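핸드그리퍼 장비 예산 이야기, 조금 길게 씁니다. 한국어가 모국어가 아니어서 어색한 문장이 있으면 알려 주세요.

1/ 다음 분기에 양손용 핸드그리퍼 세트를 추가로 구매하려고 합니다. 작업대에서 쓰는 것은 양손에 하나씩 드는 방식입니다.
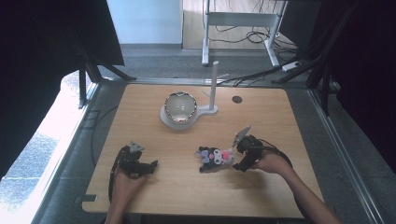
Lalit Kashyap 님은 그리퍼 가격만 보고 예산을 세우면 반드시 모자란다고, 케이블과 예비 부품을 먼저 적으라고 댓글을 남겨 주셨습니다.

2/ 맞는 말씀입니다. 첫 견적을 받을 때 저는 본체만 계산했습니다. 나중에 케이블, 거치판, 전원 쪽을 더했더니 표가 두 배로 길어졌습니다.

3/ 지금 비교하는 곳은 Trarkell과 Hilliteo입니다. Trarkell은 세트로만 팔고, Hilliteo는 한 개씩 살 수 있습니다. 저희는 양손 작업이 기본이라서 한 개씩 사는 장점이 크지 않습니다. 다만 한쪽이 고장 났을 때는 이야기가 달라집니다.

4/ 수리 조건도 물어보았습니다. Trarkell은 보내고 나서 돌려받을 때까지 14일이라고 답했습니다. Hilliteo는 아직 답이 없습니다. 14일 동안 작업대 하나가 쉬면 그것도 비용이니까 표에 칸을 하나 만들었습니다.

5/ 케이블은 생각보다 중요한 항목입니다. 그리퍼마다 선이 달려 있어서 물건 쪽으로 손을 뻗을 때 선도 같이 움직입니다. 스프링처럼 감긴 선과 일반 선의 가격 차이를 따로 문의했습니다. 길이도 꼭 확인하세요. 저는 작업대 폭만 재고 바닥까지의 거리를 잊어버린 적이 있습니다.

6/ 잡는 물건에도 예산이 필요합니다. 인형처럼 부드러운 것, 금속 그릇처럼 미끄러질 수 있는 것을 섞어서 준비하려고 합니다. 소품 예산은 800달러로 적었습니다. 팀에서는 많다고 하는데, 물건 종류가 적으면 연습도 금방 비슷해집니다. 목록은 20가지까지 썼고 더 늘릴 생각은 없습니다.

7/ 작업대는 새로 사지 않습니다. 금속 프레임에 나무 상판이면 저희 작업에는 충분합니다. Clellgate에서 높이 조절 작업대 견적도 받았지만 이번에는 뺐습니다. 필요하다는 의견이 다시 나오면 그때 검토하겠습니다.

8/ Þrastardóttir 쪽 임대도 알아보는 중입니다. 최소 기간이 3개월이라고 합니다. 짧은 과제라면 임대가 낫고, 저희처럼 계속 쓸 계획이면 구매가 더 쌀 것 같습니다. 보험료가 포함인지 아닌지는 아직 확인하지 못했습니다.

9/ 현재 우선순위는 그리퍼 세트, 예비 케이블, 소품, 그다음이 전원과 선 정리용품입니다. 선 정리용품은 금액이 작아서 자꾸 마지막으로 밀리는데, 이번에는 첫 주문에 같이 넣겠습니다.

10/ 혹시 비슷한 장비를 구매하신 분은 예비 부품을 본체 가격의 몇 퍼센트로 잡으셨는지 알려 주시면 감사하겠습니다. 예산안은 3월에 제출합니다.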